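Werkstattbuch > Greifen & Simulation > Fremdprodukte

Kategorie: Angeschaut und ausprobiert

Küchenpaket von Drivora, Testzugang, Juli

Angefangen kurz nach 9 Uhr, Testzugang läuft noch bis Monatsende. Es geht um das Simulationspaket »Küche«, das uns Drivora als Abo anbietet: fertige Umgebung, Armmodell, Greifer, ein Satz Aufgaben und dazu ein Auswertedienst, der die Läufe benotet. Laut Angebot soll man damit »ohne eigene Szenenarbeit« Greifstrategien vergleichen können. Das hat Trarier vor zwei Jahren auch versprochen, und danach haben wir den ganzen Herbst lang Kollisionskörper repariert. Ich gehe also mit mäßiger Begeisterung dran.

Installation: ging. Die Lizenzdatei wollte zuerst nicht, weil der Pfad ein Leerzeichen enthielt. Steht nirgends in der Anleitung. Bitte merken, falls jemand das auf dem zweiten Rechner nachzieht. Das Paket belegt deutlich mehr Platte als angekündigt, der Löwenanteil sind Texturen.

Die Optik ist ordentlich, das gebe ich zu. Marmorplatte mit Äderung, dunkelblaue Fronten, Messinggriffe, gemusterte Bodenfliesen. Für eine Vorführung beim Kunden macht das was her. Für uns ist die Frage, ob der Griff einer Schranktür sich beim Zufassen wie ein Griff verhält, und dazu sagt der Prospekt kein Wort. Die Holzmaserung wird aus der Nähe etwas verwaschen. Stört mich nicht weiter, aber wer Bildmerkmale trainieren will, sollte es wissen.

Schranktür offen, Blick vom Greifer aus, das Holzteil liegt quer davor: 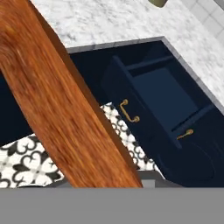 Kontakte und Scharniere

Die Türscharniere haben einen Reibwert, den man einstellen kann. Voreingestellt ist er so niedrig, dass die Tür bei der kleinsten Berührung wegläuft. Habe ihn schrittweise hochgesetzt, bis es sich halbwegs glaubwürdig anfühlte. »Halbwegs glaubwürdig« ist natürlich kein Messwert. An der Testküche im Keller haben wir nie Scharniermomente aufgenommen, ein Vergleich fehlt also. Müsste man vor einer Kaufentscheidung nachholen.

Kontakte zwischen Finger und dünnen Teilen sind der bekannte Schwachpunkt. Zwölf Versuche am Türgriff, jedes Mal dieselbe Ausgangslage, Zufallskeim fest. Zwei davon endeten damit, dass der Finger durch den Bügel hindurchrutschte. Bei festem Keim dürften die zwölf eigentlich gar nicht verschieden ausfallen. Entweder wird der Keim nicht überall durchgereicht oder der Löser rechnet je nach Auslastung anders. Beides gefällt mir nicht. Der Support schrieb zurück, das liege »im erwarteten Bereich«. Welcher Bereich das sein soll, habe ich nachgefragt, Antwort steht aus.

Kleinerer Zeitschritt hilft gegen das Durchrutschen, kostet aber so viel Rechenzeit, dass der schöne Vorteil gegenüber dem alten Kerr-Aufbau weitgehend weg ist. Im Angebot wird die Geschwindigkeit mit dem groben Zeitschritt beworben. In den Fußnoten steht es, fairerweise.

Arbeitsplatte

Nach der Mittagspause auf die Aufgaben oben auf der Platte gewechselt. Im Aufgabensatz ist die Messeraufgabe als »schwer« eingestuft. Ich halte sie für eine brauchbare Probe: flacher Gegenstand, wenig Luft zwischen Klinge und Platte, runder Griff. Brett und Teller sind feste Hindernisse, so steht es jedenfalls in der Aufgabendatei. Die Anfahrt ist vorgegeben, lässt sich aber überschreiben. Ich habe unsere eigene Planung drangehängt, das ging über die Schnittstelle überraschend glatt. Pluspunkt, einer der wenigen bisher.

Was fehlt: ein Kraftverlauf über die Zeit. Der Auswertedienst liefert pro Lauf eine Note und einen Satz Text. Mit »Griff stabil« kann ich nichts anfangen, wenn ich nicht sehe, wann welcher Finger wie viel trägt. Rohdaten gibt es nur in der größeren Lizenzstufe. Die kostet laut Preisblatt 3289 Euro im Jahr pro Platz, und der Auswertedienst kommt noch mit fast 700 Euro dazu. Dafür bekommt man hier im Haus ziemlich viele echte Messer auf eine echte Platte gelegt.

Arm über der Platte, Messergriff dicht am runden Ende:

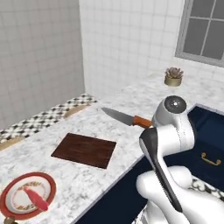
Eingetragen von: Werkstatt Zekdale, Greifgruppe

Nachtrag vom selben Nachmittag. Habe die Reibung zwischen Messergriff und Platte in der Konfiguration gesucht und erst in einer zweiten Datei gefunden, die die erste stillschweigend überschreibt. Wer also in der Hauptdatei dreht und sich wundert, dass nichts passiert: Unterordner »material« ansehen. Die Änderung greift erst nach Neustart der Umgebung.

Die Glanzlichter am Handgelenk lassen sich abschalten, das bringt beim Rendern etwas Zeit. Schatten würde ich anlassen, unsere Tiefenschätzung reagiert darauf empfindlich.

Offen:

- Antwort vom Support zum Zufallskeim
- Scharniermoment an der Testküche messen, Federwaage reicht für den Anfang
- Messeraufgabe mit feinem Zeitschritt über Nacht laufen lassen, Protokoll auf das Gruppenlaufwerk
- Nachfragen, ob die Rohdaten für den Testzeitraum freigeschaltet werden können

Stand jetzt würde ich nicht unterschreiben. Für Bilddaten vielleicht, für Kontakte nein. Wenn die Nachtläufe etwas anderes zeigen, trage ich es hier nach. Der Rechner am Fenster bleibt bis dahin belegt, bitte nicht herunterfahren.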